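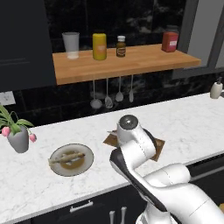

Our school club has been given a kitchen task for the simulated arm. Should we get it moving reliably first, or work on the gripping straight away?

Start with the moving. An arm that can get to the same spot over a plate again and again, without brushing anything on the way, gives you something solid to build the gripping on, and every grasping fault is far easier to find once you trust where the hand is.

Posted by Tealeaf_Maths, 15 April 2026

Hello all, a bit more background to go with that. I help run an after-school robotics club and we've entered the simulation round of the Wavach student challenge. We haven't got a real arm and I don't suppose we ever will, so everything happens in a kitchen on the screen, which suits us very well as we only have the computer room until the cleaners want it. The pupils are a mixture of ages. Some of them write perfectly nice Python and some of them had never typed a bracket before March, and they are all equally keen, which is lovely and also rather tiring!

Our trouble is that half the group wants to do the knife task because it looks exciting, and the other half wants to do the dull part where the arm goes from its rest position to a point above the worktop and back again. At the moment both halves are editing the same file. Last week we ran 80 attempts overnight and 77 of them ended with the arm stopping short, and we couldn't tell whether the grip or the path was to blame. How do other clubs divide this up? And is it worth making the kitchen simpler while they learn, or does that just store up trouble?

Posted by Wandetti_Workshop

We had just this argument in our club and I do sympathise. What settled it for us was making two files and a very short agreement about what passes between them. The path group promises to deliver the hand to a given position and angle, and the grip group promises not to touch anything until it has arrived. It sounds fussy for a school club but it stopped the squabbling inside an afternoon, and it meant that when a run failed we knew which table to walk over to.

For the knife I'd leave the picking up until later and begin each run with the handle already in the gripper. Most simulators will let you set that as a starting state. Then your keen ones get to work with the exciting object, and what they learn is how much room a long thin thing needs when the wrist turns. 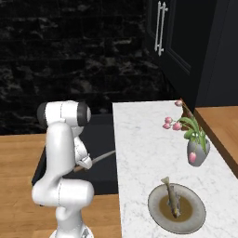

They will find that the planner is quite happy to steer the hand clear of a vase and sweep the blade straight through it, because as far as the planner knows the robot ends at the fingers. You have to attach the held object to the arm's collision shape. Do let them discover this for themselves if you can bear to, ours still talk about it.

As for simplifying the kitchen, yes, I would, but only by taking things away. Keep the worktop at its proper height and leave the plate where it belongs. Ours spent weeks on a bare floor with the arm in the middle, and then nearly every path had to be done again when the counters came back.

One last thing, cap your runs. We stop ours at 300 steps and save the joint angles at the end, so "stopping short" becomes a row of numbers you can sort.

Posted by Steron_Dad

check your joint limits. we had the same thing, loads of runs stopping short, and it was one limit typed in degrees when the file wanted radians. took 2 minutes to fix after a fortnight of moaning

Comments

Tealeaf_Maths: Thank you both so much. It was radians for the elbow joint, I could weep. We're splitting the file as well, and the grip group have already made themselves a sign for their table.

Bramblejam: Does attaching the held object slow the planner down much? Our machines are very old.

Wandetti_Workshop: A little, Bramblejam. Use a plain box shape for the knife and you'll hardly notice.

Related

Saving joint angles to a spreadsheet
Zheng starter kit: which lessons to skip with beginners
Wavach challenge: can mixed-age teams enter?
Gripper closes too early in simulation
Running a robotics club without a robot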